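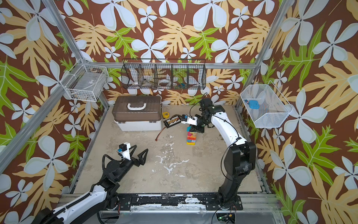 Wallpaper has no business in a workroom, a visitor behind me said at the door, and it will be full of dust and glue before the winter. I heard this opinion more than once during the open day at Rimulow, and I would like to answer it a little in this report, after I tell how the day went.

Getting there

The open day was on Fri 21 August, from ten in the morning. I took bus 139 from Clastitz and got off at the old brick gate. From the stop it is a walk of four minutes, a little uphill. The entrance was free, and for two euros one could buy a coffee and a piece of plum cake. I bought the cake first, which was a good decision, for at noon it was finished.

Rimulow shares its building with Budus, a bicycle repair shop, and the two places have one yard together. In July I had already tried to visit, but then they were closed for painting the corridor. The corridor is now light green and still smells.

The corner with the flowers

Most of my time I spent at the work corner with the wallpaper. It has a deep brown ground with big pale flowers of five petals, tan leaves, and fern leaves in a very bright lime green. It covers the back and both sides. My grandmother would have put such a paper in a dining room. I must disagree with the visitor from the door. In such a place everything is usually gray or white, and after one hour the eyes become tired. Against the brown I could find each thing quickly, even the small ones.

The storage I liked very much. Wire baskets hang on the walls, so the things in them can be seen without opening anything. The long black one in the middle is divided into five compartments, and through the mesh I saw white rolls of tape. At home I keep my tape in a drawer, and I can never find its end. A larger box with a smoky brown lid and a handle stands down at the back, with a yellow tape measure beside it.

The surface where the work is done is less pretty. It is pale, gray and beige together, with scratches and stains, and it looks like a thing that is used every day. I was glad that they did not cover it with a cloth for the guests.

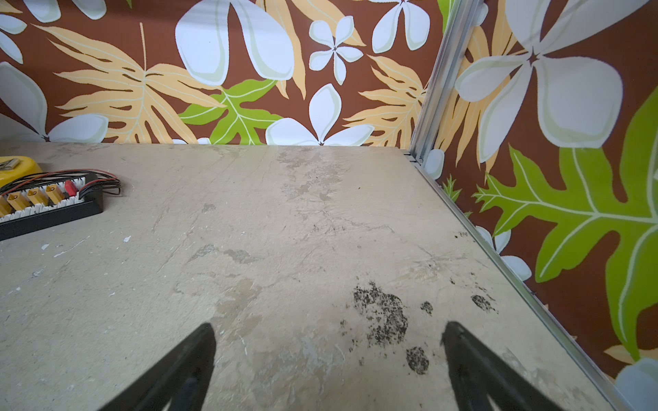 Work surface at Rimulow, with the charging board on the left.

I asked how one could clean the dark speckled spots. The answer was that they had tried vinegar and then soda, and after this they had stopped trying. A lady recommended me a paste from Kingi for such stains. I wrote down the name but I did not test it yet.

Then there are the blocks. Wooden ones in yellow, orange, red, pink, blue and teal were stacked to a short tower, and the children stood in front of it for a long time. I stood there also. Another small block is orange and yellow and has the word "Supermarket" printed on it in white. A boy next to me read the word aloud, slowly, and wanted to know where the bakery was.

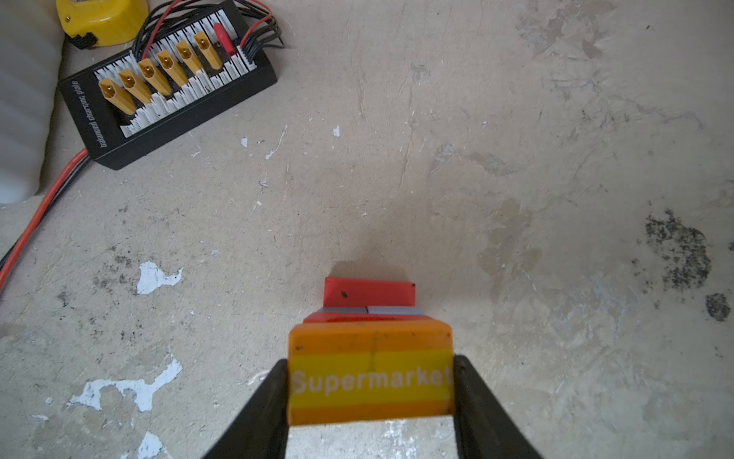 Practical remarks

Come before eleven. Later the room becomes narrow, and one must look over the shoulders of other people.

The toilets are on the Budus side, across the yard. There is no sign.

Bags can be left at the entrance. Mine was quite heavy with a melon from the market in Clastitz, and they took it without a complaint.

The last bus back leaves at twenty past six. On this afternoon it came two minutes early, so it is better to be already at the stop.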